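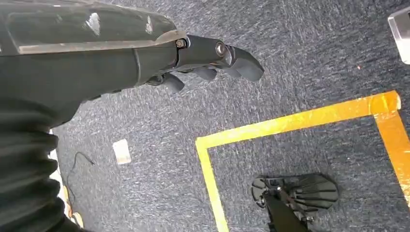
Re: [robotics-club] Tape box, round two
From: Getachew Degefa
Date: 2024-02-07

Replying to the list so I only have to type this once.

> Can somebody explain the yellow box to me? The old rules said the robot
> has to "start at the line" and now I'm told it has to be inside a
> rectangle, with the hand hanging over the side doing nothing. Does the
> hand count as being out of the box? We lost our turn over this last
> time and I would like to lose it for a better reason.
>
> Also is the carpet staying? Our team practices on tile.
>
> Anon (signing it that way until the scores are posted)

Anon, your secret is safe, apart from your email address, which the list software puts in the header.

The box: feet inside the yellow tape when the judge says go. Arms and hands can be wherever you like, including out over the tape, as long as they aren't touching the floor. Touching the tape with a foot is in. Past the outer edge of the tape is out. I put this in the November rules under "Miscellaneous," where I accept it was never going to be found.

The hand: it starts partly closed and empty. Gidey's team asked if they could start with the fingers already around the block. No. Picking up the block is the task. I admire the question.

The carpet is staying. The building owns it and it is glued down. If your walking gait was tuned on tile, bring it down and retune it before your turn, or enjoy the falling over. Sirik's notes from last term on foot slip are in the shared folder, and they are good if you can get past the spelling.

Other things people have asked me in the hallway:

Cables. Keep them away from the feet. A loop lying on the carpet will find an ankle sooner or later. If you're running tethered, one teammate holds the slack and does nothing else, and that includes looking at a phone.

Scuffs. The forearm shell has some. You will not be charged for those. You will be asked about new ones.

Parts. We have 300 dollars left for the year and the replacement finger set from Gellance is 1399, so please do the arithmetic before you command full grip on a table leg. I'm looking at one team in particular and they know it.

Runs. Each team gets 3, best one counts. Log files over 2000 lines go in the folder, not in an email to me – my inbox is still recovering.

I'll bring more yellow tape. If a corner lifts, press it back down and tell me, and please don't "improve" the rectangle while you're at it.

Getachew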